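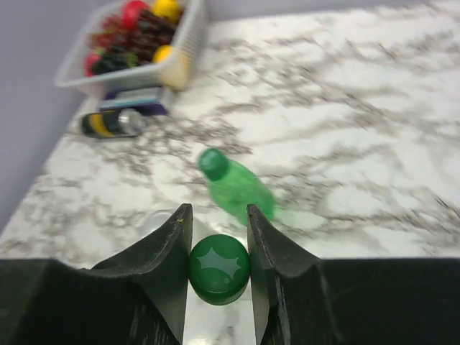

kullwood_ed wrote:
You need to separate the notice from the claim before you do anything else. What your host forwarded is a takedown notice, and all it has done so far is get two of your pages hidden. A claim for money would come to you directly, usually as a letter before action. If you have not had one of those, the 11 day deadline in the email is the host's own rule for sending a counter-notice.

Original post, from Datier, 18 May 2025
Takedown notice for fonts I thought were free – what do I send back?

I run a small site with printable labels and menu cards. In April my host passed on a copyright notice from a type foundry called Gemenetti. It says two of my PDF templates contain their typeface without a licence. I got the font from a download site which listed it as free for any use. The notice also mentions a fee of £2,000, but only in the last line and with no invoice. The host says I have 11 days to respond or the pages stay down. The templates have been downloaded 21 times in total. Do I reply to the host, the foundry or both?

kullwood_ed wrote (continued):
Reply to the host only if you believe the notice is wrong. A counter-notice is a formal statement, and you give your name and address in it, which get passed to the other side. From what you say the font may well be theirs, so I would leave the pages down and swap the typeface. Check the font's own licence file if you still have the zip. The listing on a download site does not count for much, as anyone can upload there and tick "free".

Keep the zip, the notice and a screenshot of the listing. Do not write to the foundry admitting anything until you have had advice on the fee.

Cârstea wrote:
Had the same thing with a different foundry. I ignored it and it went away. Took 3 months.

paperlane wrote:
I would not ignore it. Pages staying down is one thing, but a demand for money can be followed up later, and silence does not help you then. Ask for proof that they own the rights and how they worked out the fee. You can do that without admitting anything. Also check whether the font is embedded in the PDF or converted to outlines – some licences treat the two differently.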